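Squash racket tension dropping after restring — normal?

Rocío Gaete
I play squash at the Medina courts twice a week and had my racket restrung in February. I asked for 29 lb. The shop's tag confirmed it, and the first session felt firm. After 2 hours of play the stringbed was noticeably softer, and the pitch when I tap it is lower. The string is Dandia multifilament. Is this a stringing fault, or should I have asked for a higher number?

Svend Damgaard
Some loss is expected. Multifilament loses most of its initial tension in the first day, whether you play or not. The figure on the tag is the machine setting at the time of pulling. It does not describe the stringbed afterward.

Check three things before going back to the shop. First, ask if the machine is constant-pull or lockout. A lockout machine set to 29 gives a softer bed than a constant-pull machine set to 29. Second, ask if the string was pre-stretched. Third, look at the knots and the last two mains. If those are looser than the rest — press them with a thumb — the clamps slipped or the tie-off was poor.

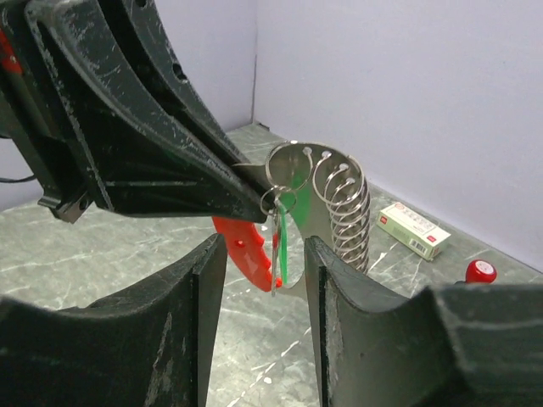
If the bed is even across the face, ask for 2 lb more next time and keep the same string. Do not exceed the range printed on the racket.

Tirnov
Same with mine. I went over to the Geltedus string and it holds better, but it feels harsh on drop shots. Also don't leave the racket in a hot car.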